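Halance twin-arm bench set (Odano)

20 shares 4 comments

Sold as: two light arms, two parallel grippers, one controller, one stop button. Stocked by Groldale. Rated grip load 340 g per hand.

Status on this page: still listed, with a warning. Read the part about the grip release before you order one.

Odano sells the Halance for fine handling around delicate things. The brochure says "gentle by design" on the cover and again inside. I have learned to be careful with that kind of wording, so we set ours up with a job that has some consequences if it goes badly -- soft pieces picked up and put down on a felt practice mat, with a wooden brush rack standing right behind it. The mat was inked up long ago and I don't mind what lands on it. The rack is another matter. It has carved ends and thin fretwork, and the brushes hang free on loops, so a knock from an arm would not be a small thing.
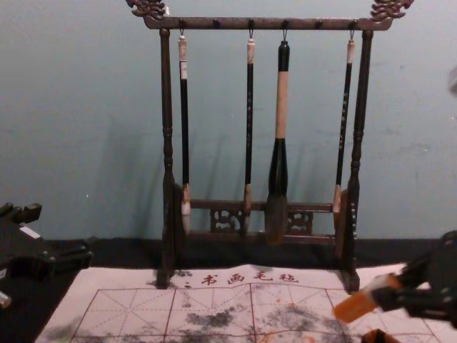
Sunil Munshi wrote to say ours is a bad unit and the fault is being blown up. His pair has run since August with no release at all, he says, and he would check the supply before he blamed the gripper.

Fair enough, and we did check the supply. We swapped it for a heavier one and put the set on its own outlet. The fault came back the same afternoon.

What goes wrong

With a piece held, the gripper sometimes lets go by itself. The controller goes on reporting "holding" and no error is logged. The arm then carries on with its path, closes on nothing at the next step and reports success there too. A dropped piece is a nuisance. A machine that doesn't know it has dropped one is what bothers me, and it should bother anybody planning to leave the set running while they get coffee.

It is worse after a warm-up. From a cold start we have never seen it in the first 35 minutes. After that it comes and goes. Odano's support desk called this "within normal variation" and asked us to update the firmware. We had already updated the firmware.
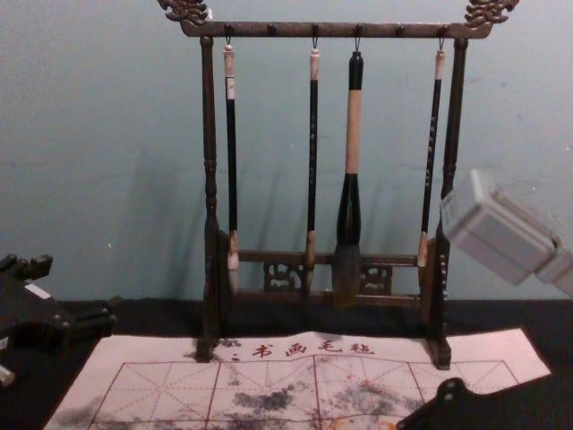
The stop button

Pressing stop cuts the arms quickly, and I have no complaint about that part. The grippers are treated differently. They keep their force for 20 seconds and then relax, all in one go. The manual mentions this in a footnote to the wiring table, where I doubt many owners will look. If you stop the machine because a hand is near it, you need to know the fingers are still pushing. If you stop it because something heavy is hanging over something fragile, you need to know it is about to fall.

Kocabaş, who make the finger pads, say the pads have nothing to do with it. I believe them. We tried bare fingers and got the same result. 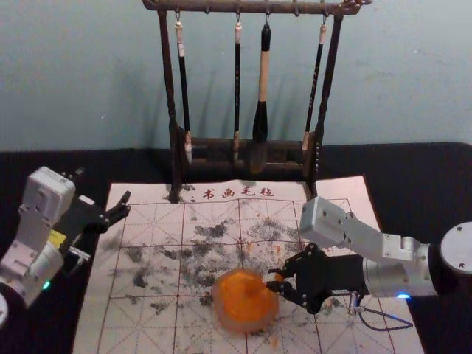 Halance set at work on the mat: right gripper closed on the orange piece, left gripper open.

What we suggest for now

Keep the load well under the rated figure. Let the set rest before a long session. Don't trust the "holding" message; fit a cheap outside sensor or watch it yourself. Leave clear space behind the work area -- more than we did. Keep hands away until the grippers have relaxed after a stop.

Odano has promised a revised gripper board. They gave no date, and they would not say whether owners of the current one will be charged for it. Remzi Kurtuluş has asked them twice on behalf of buyers and has the same form letter I have.

Groldale will take back unopened sets. Opened ones they send on to Odano for "assessment", and ours has not been sent, as I would like to have it here when the new board turns up.

Page last changed 9 June 2019

4 comments Share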